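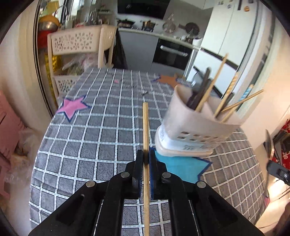

**Jaidee table cutlery caddy, white**
Item 1158, from Geline home goods

The Jaidee is an upright holder for chopsticks, spoons and other long utensils. It is made of white plastic and has rows of holes in the lower part, so that air can come in where the ends are standing. Many customers keep it beside the sink, but we designed it first for the dining table, where everybody can reach it.

Please put long cooking chopsticks in the back and short ones in front. Before the first use, wash the holder with warm water and a little dish soap, and remove the label if you wish.

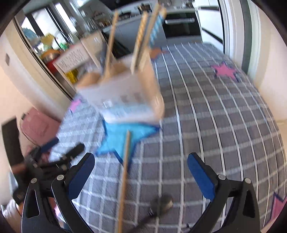
Thin skewers need a little more care than chopsticks. They are light, and in a wide container they fall to all sides, with the points looking at the guests. A small box made by hand from cardboard is a pleasant thing on a gray checked tablecloth, and sticks will stand up in it, leaning a bit, but cardboard does not like water. For skewers that you wash and use again, we recommend the optional insert, called Tretness. It is sold in packs of 2.

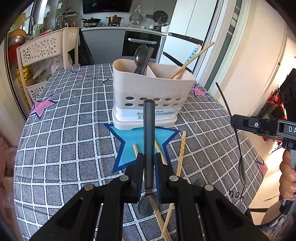 Tassanee Kaewsai wrote to us in September that she keeps spoons on one side and chopsticks on the other, and that her children now put them back without being asked. She would like to have a third section for the small teaspoons. We have passed this wish to Costel Krasniqi in our design room, and he is preparing a drawing.

**Care**

- Wash by hand. Hot water from the tap is fine.
- Do not place it on the stove or directly next to it.
- Dry the bottom before you set it on a cloth.
- Tea spots go away with baking soda. 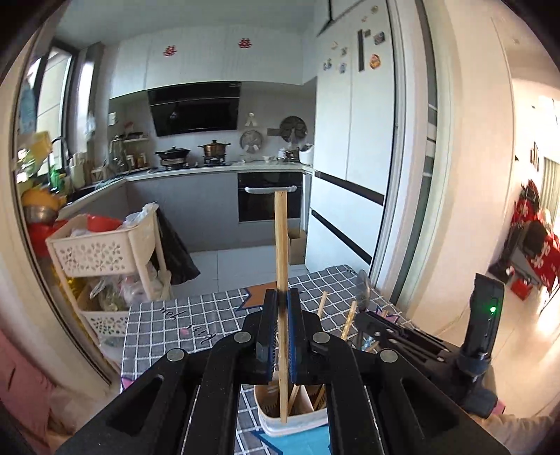

**Can I put bamboo chopsticks in the holder directly after washing?**
Shake the water off first and stand them with the thick end down. Leave some space between them and let them dry overnight.

**Ordering**

Single pieces are sent from our Lander warehouse. For restaurants and canteens the largest order is 1000 pieces, and for this please write to Buppha Wannasri at the sales desk. Spare inserts can be ordered separately.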